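Chapter 7
Folding Garments with Sleeves

After this chapter you should be able to:
prepare a flat place for folding
lay a sweatshirt in the correct position
make the two side folds and the cross fold
choose between the shelf fold and the drawer fold

7.1 Before the first fold

In Chapter 6 we worked with towels and pillowcases. These are simple, as all their edges are straight. A garment with sleeves is more difficult. It has a collar, two shoulders and two arms, and every one of these parts can make the finished packet thick on one side.

When Dewanti Saragih and I began to teach the housekeeping course at Hutapea, we saw that most students started to fold too early. They picked up the garment by the shoulders, shook it one time and folded it in the air. The result was acceptable for one sweatshirt. In a pile of 16 it was not, and the pile leaned to the side.

For this reason we ask you to learn the starting position first. Place the garment with its front side down. The collar points away from you and the bottom hem is near you. Pull both sleeves out to the sides and pass your palm from the middle to the edges. A table is the best surface, but at home many people use the bed, and this is also possible if the bedspread under the garment is pulled smooth.

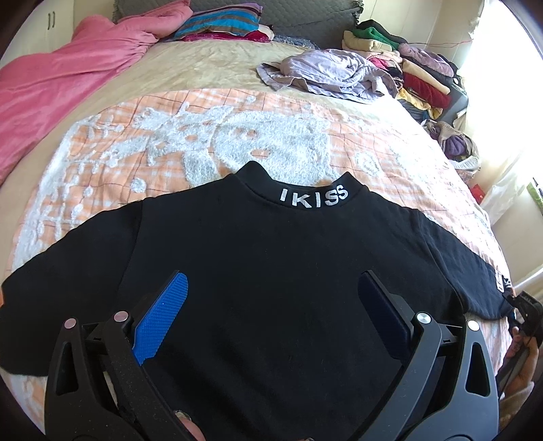 Figure 7.1 A black sweatshirt placed face-down on a bed, with the collar towards the head of the bed and the sleeves out to the sides.

Look at the collar in Figure 7.1. It is a mock neck, so it stands higher than a round neck. A high collar should stay flat and open during the folding. Do not turn it inside. If there are letters on the back of the collar, as on this one, they can help you later to recognise the garment on the shelf.

7.2 The side folds

Imagine two lines from the shoulders to the hem, each one in the middle between the collar and the shoulder seam. Fold the right side over its line. Then bring the sleeve back down, so that it lies parallel to the side of the body. Repeat with the left side. The two sleeves should be near each other but should not cross, otherwise the centre becomes too thick.

Check the width now. For the shelves in our training room we use 30 cm. Narrow shelves need a smaller width, and you must then move both lines towards the collar.

7.3 The cross fold

For the shelf fold, bring the hem up to the base of the collar in one movement and turn the packet over. For the drawer fold, divide the length into three parts and fold twice. The drawer packet is smaller and can stand on its edge, which is useful with thick cotton.

Practice 7.A
Work with a partner. Fold the same sweatshirt by both methods, and write down the height of each packet in centimetres. Keep your notes for section 7.5, where we compare them with the results of Slamet Ismail's group.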